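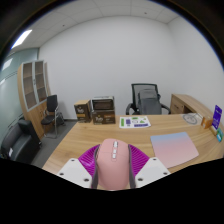

Lollik and Aerts present Zedus, a method that teaches robots desk tasks from demonstrations made by hand

August 3, 2021

The research company Lollik and the engineering office Aerts publish today the first results of Zedus, a method for teaching a robot arm to handle small objects on an office desk. With Zedus, a person shows the task with a hand-held gripper, in a normal room, and the robot learns from the recordings later. No robot has to be present when the demonstrations are made.

The results concern one family of tasks: to take hold of a computer mouse, to lift it, and to put it down on a mouse pad in the correct direction. The task looks simple, but it is a difficult one for a robot. A mouse is round on most sides, it slides easily, and it is only useful when its front points away from the user.

For the study, the team recorded 3,000 demonstrations in 52 offices. The offices were in daily use, and the team asked the people who work there to leave their desks as they were. Boxes, bags, cables and printed papers stayed in their places. Lighting was not changed either.

"In our earlier work we prepared each table very carefully, and the robot learned our table very well," says Hervé Besson, head of research at Lollik. "Then we moved it to the next room and it was lost. We decided that the disorder of a real desk should be part of the data from the first day."

The main contribution of Zedus is in the selection of demonstrations. When people use a hand-held gripper, they make movements that a robot arm cannot repeat, for example a very fast turn of the wrist, or a reach over the far edge of the table. Zedus compares each recorded path with the limits of the arm and gives it a score. It also checks how the fingers close. A demonstration in which one finger pushes the object for a long distance before the other finger touches it receives a low score, even if the object arrives at the right place in the end.

After this selection, 2,045 demonstrations remained. The team trained one model with all the recordings and a second model with the selected ones only. Both were tested on the same arm, with the same fingers, in offices which were not part of the recordings. The model trained on the selected set placed the mouse correctly more often, and it dropped the mouse less often during the lift. The difference was largest on crowded desks.

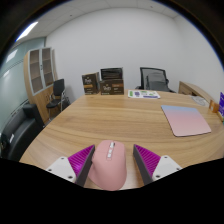 The hand-held gripper with its fingers on either side of a pink computer mouse. A mouse pad lies to the right on the same table.

The fingers also played a role in the result. Lollik uses soft ribbed fingers, which bend a little around the object when they close. According to Sylvain Huet, who designed the hand tool at Aerts, the same type of finger must be mounted on the tool and on the robot. "If the person feels one kind of contact and the robot has another, the recording tells the robot something that is not true," he explains. "We lost much of the spring with this question. In June we changed the mounting plates so that one set of fingers fits on both, and after that the comparison became fair."

The team wishes to be clear about the limits of the work. All tests were made with computer mice of different shapes and colors. The method has not been tested with objects that deform, such as bags or cloth, and it does not handle tasks for which two hands are necessary. Glossy surfaces also remain a problem. On desks close to glass walls, reflections sometimes led the model to begin its movement too early, and the selection of demonstrations did not repair this error.

Lovely Manalo, who was responsible for the recordings, points out that the training of the demonstrators needs little time. "People understand the gripper after a few tries. What takes longer is to learn to be calm. At the beginning everybody wants to be quick, and the quick recordings are often the ones that Zedus removes."

The selected demonstrations are collected in a dataset with the name Flaririne. It contains the video from the gripper, the path of the tool, the opening of the fingers at each moment, and the score given by Zedus. The demonstrations which were removed are available as a separate part, so that other groups can test their own rules for selection. Faces and readable documents have been blurred before publication. Research groups can request access to Flaririne in writing, free of charge for non-commercial use.

The next step of the project concerns keyboards, pens and cups. Recordings for this second phase have already started in the same offices.

About Lollik
Lollik is a private research company which develops learning methods for robot manipulation.

About Aerts
Aerts designs and builds grippers, hand tools and small mechanical parts for laboratories.

Contact for the press
Florian Roussel, communication, Lollik

Contact for questions on the dataset
Gaëtan Millet, data access, Lollik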